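3. Tableware and food items

The household set was chosen to cover shapes that people handle at an ordinary meal. Plates and bowls came from the Foltari range, and the strainers were added later from Divico. Perforated pieces were of interest as they are light and hard to judge by outline alone.
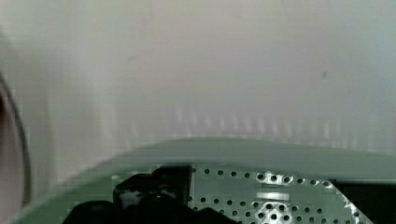
Vol. 20, Issue 3

Fig. 3. Small round holes in regular rows, beside a pale green curved surface.

Each table layout mixed dishes with food – fruit, a sauce bottle, a cup – and no place setting was followed. Bottles could lie across a plate, and fruit could be left directly on the white top, as with the orange slice near the colander. 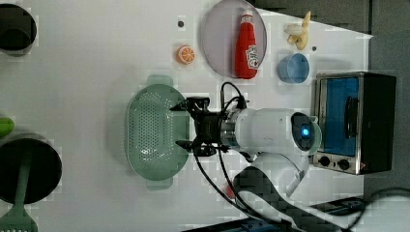
3.1 Arrangement of items

Items were moved between layouts by hand. The full list ran to up to 2,000 layouts, drawn up at the Ruvodska site. Strawberries were placed well away from the banana, with the plates between them.

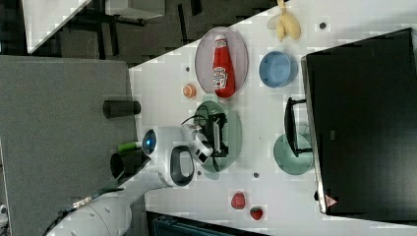
Abubakar objects that a real kitchen table is seldom so evenly spread, and that dishes are more often stacked than laid side by side. We accept the point for plates – bowls were never stacked in our lists.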